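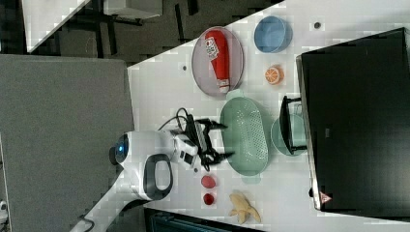

What does "return to player" mean when an operator prints it on a game page?

The return to player, or RTP, is the share of all money staked that a game is designed to pay back over a very large number of bets. A game listed at 95 per cent is built to keep five cents of every dollar staked, averaged over all players and a very long run of play. It says almost nothing about what will happen to one person in one evening.

GAMBLING REGULATION AND MARKETS
Week 3 handout: Reading operator claims
Revised 27th July

Please read this before the tutorial. Bring your marked-up copy of the Bramoretti extract, since we will be working from it line by line.

1. Why we start with the numbers

Last week's reading took the industry's figures largely at face value. A fair bit of the academic writing does the same, partly because the operators hold the data and hand it out on their own terms. This week I'd like you to be ruder. When a company tells you something about its customers, ask who was counted, over what period, and what the company would have said if the figure had come out differently.

2. Turnover, gross win, revenue

Three terms that get swapped around in press releases:

Turnover (also "handle" in North American sources) is the total amount staked. It counts the same dollar every time it is bet again, so it always looks large.

Gross win, or gross gaming revenue, is stakes minus winnings paid out. This is what customers have lost, taken as a group. I'd encourage you to write "customer losses" in your essays wherever the sources allow it. The sums are identical and the sentence usually gets clearer.

Net revenue is gross win after some deductions, commonly bonuses and sometimes betting taxes. There is no single agreed list of deductions. Check the notes to the accounts every time.

Worked case. A customer deposits $80, plays a slot with a 95 per cent RTP and keeps rebetting whatever comes back. After the first pass through, the expected balance is $76. After the second, $72.20. Turnover is already $156 in expectation, and the expected loss is $7.80. Carry on long enough and the expected loss creeps towards the whole deposit, though the advertised 95 per cent was accurate throughout. Students sometimes tell me that this makes the RTP figure a lie. I don't think it does. It is a true statement about stakes that most people will read as a statement about deposits, and the operator has little reason to correct them.

3. The Bramoretti extract

Bramoretti's player protection report claims that its new pop-up messages "empower customers to stay in control". The evidence is a survey of 2,204 account holders, most of whom said they found the messages helpful.

Things to mark in the margin:

Who answered? The report says the survey went to "active, engaged customers". It doesn't give the number invited, so we can't work out a response rate. People who had closed their accounts or excluded themselves appear to have been left out, and they are the group I'd most like to hear from.

What was measured? Helpfulness is an opinion. The company has the deposit records for every one of these people and could have told us whether spending fell. It chose a questionnaire.

Compared with what? There is no control group. Average session length did drop in the months after launch, but the launch was in November and the comparison period includes a large sporting tournament. I wouldn't hang anything on it.

None of this shows that the messages don't work. They may well do some good. The report just isn't in a position to tell us.

4. Gullard and the voluntary limit

Gullard takes a different line. It asks every new customer whether they would like to set a deposit limit, and reports that a majority say they would. Sounds good. Now look at appendix B, where the default value offered in the box is given as $300 a day. A customer who clicks through without changing anything has "set a limit", is counted in the headline figure, and may deposit more in a week than many households spend on groceries in a month.

Defaults matter a great deal in this field. When you see a high uptake figure for any safer gambling tool, find out what the customer had to do to be included in it.

5. A regulator's view, and its limits

The discussion paper by Miloslav Tichý is on the reading list. It is good on licensing and weaker on enforcement. He argues that larger fines will change behaviour, using the Kováčik case as his main example. Kováčik was fined for failing to check the source of a customer's funds, paid up, and issued a statement about lessons learned. Tichý treats the statement as evidence that the penalty did its job. I'd want to see the following two years of compliance audits first, and they haven't been published.

Ask also how the fine compares with the revenue earned from the conduct being punished. If it is smaller, an unkind reader might call it a fee.

6. Third-party certificates

Many sites carry a badge from a testing lab. The one you will meet in the readings is Emex. A certificate of this sort normally confirms that the random number generator behaves as it should and that the game's maths matches the stated RTP. It doesn't cover advertising, withdrawals, complaint handling or how the company treats customers in trouble. Some sites put the badge right next to the words "safe and fair", which covers rather more ground than the lab did.

Watch for multiple RTP versions too. The same title may be supplied in several settings, and the operator picks one. A review quoting the higher figure could be describing a game your customer never played.

7. For the tutorial

Choose one claim from any operator's annual report. It should be a single sentence. Write half a page on what you would need to know before you repeated it in your own name. Don't pick an easy target such as a slogan; find something with a figure in it.

Those doing the long essay: title and a short source list to me by the end of week 5. Please don't cite industry news sites for a figure if the original report is available. Quite often the news story has turned turnover into revenue somewhere along the way, and I'll take marks off for carrying the error forward.

Reading for week 4: the chapter on affiliate marketing, plus the licence conditions in the course pack (skip the section on land-based venues).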